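Right, a few of you asked how the virtual kitchen is coming along, so I'm doing a thread. Kettle's on, bear with me!

1/ For anyone new: this is my back bedroom project, and I call it Tirnach. I want a robot arm that can season a dinner, and before I risk any real crockery I'm building the whole thing in simulation on an old desktop (the fans sound like a hairdryer).

2/ The arm is a Franka model, the counter is brown marble because I'll never afford it in real life, and I got a bit carried away with the clutter. Bottle, loaf, kitchen roll, even a painting on the wall.

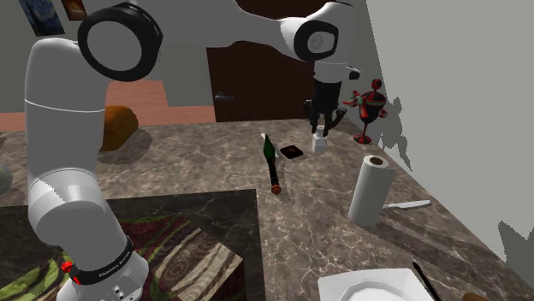 Fingers open over the little white thing. Come on...

3/ The first version of the counter was completely bare, back in January. Brenda Lightfoot from the Drurncombe shed had a look and said no kitchen she's ever cooked in was that tidy, so in went the bottle and the rest. She was right, and my planner hated it. It was fine at reaching for one thing on its own and hopeless once there was anything to steer round.

4/ So I've spent most of this month on reaching. I wrote a little script called Eide that picks a start pose, gives the arm up to 6 seconds, and logs where the gripper ends up. I leave it going overnight (3000 goes last time) and read the log over breakfast like the world's dullest newspaper.

5/ I like checking from the far side of the base too. You get a much better feel for how far the elbow sticks out when the gripper is right over at the other end of the counter.
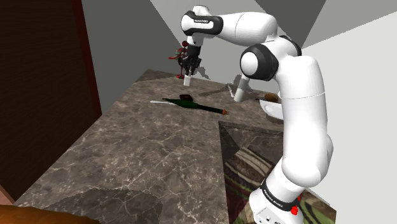
6/ Next up, the grip. Domenica Stöckli told me to stop fiddling with the force setting and look at where the fingers meet the shaker, so I added a close-up view looking over the gripper. Best advice I've had all year! A finger on each side, holes in the cap facing me, and the dish of spice just beyond. I've been staring at this one far too long.

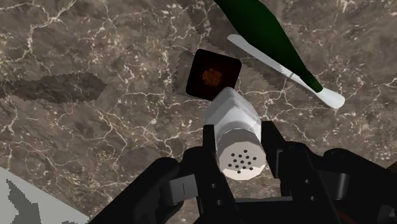

7/ Still to do: pouring, shadows (look at those jagged edges, ugh), and tidying up the code so I can put it on the Rikance page for anyone who wants a go. If you've done grains in a simulator without melting your computer, please shout. I'm stuck at 100 and it already crawls.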